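3.2 Toy Kitchen Materials and Table Layout

The materials for the table task were drawn from the play kitchen sets already in use at the two participating centers, Trirnow and Gudeta. Staff at both centers were asked to set aside any item with loose parts, and the remaining pieces were washed and sorted before the sessions began.
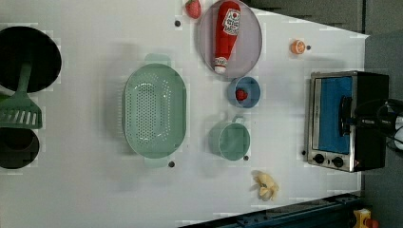 Figure 3. Toy kitchen items and utensils on the white tabletop, viewed from directly above. Items include a mint-green colander, a plate with a toy ketchup bottle, a blue bowl holding a toy strawberry, a mug, and a toy toaster oven.

Items were assigned to one of 3 groups for coding: food, dishes and cookware, and appliances. The food group took in fruit and condiments. Plates, bowls, mugs, pans and colanders were coded together with the utensils used alongside them, as a pilot in July had shown that children between three and five years of age seldom treated a spatula as separate from its pan. The toaster oven was the only appliance shown in Figure 3 and was given its own code.

Two kinds of starting layout were used. In the open layout, each food item was placed directly on the table. In the mixed layout, at least one food item was placed in or on a dish, while others were left on the table surface. Figure 3 is of the mixed kind: one strawberry rests in the bowl and the ketchup bottle lies across the plate, while a second strawberry, the half orange slice and the banana have no dish. Small black dots on the tabletop were used as reference points when staff reset the table between children.

Each child was invited to "get the kitchen ready" and was given no further direction. A placement was recorded when an item was let go and left alone for 2 seconds or longer. Items that were picked up and returned to the same spot were logged as handled but were not counted as placements. Pretend actions – pouring, stirring, tasting – were recorded on a separate sheet and are reported in Section 5.

Across both centers, 2444 placements were logged using the Andero coding sheet. Of these, 2396 could be assigned to a single group and were kept for analysis. The remaining 48 involved two items moved together from different groups, most often a piece of food carried inside a dish, and were left out of the main counts.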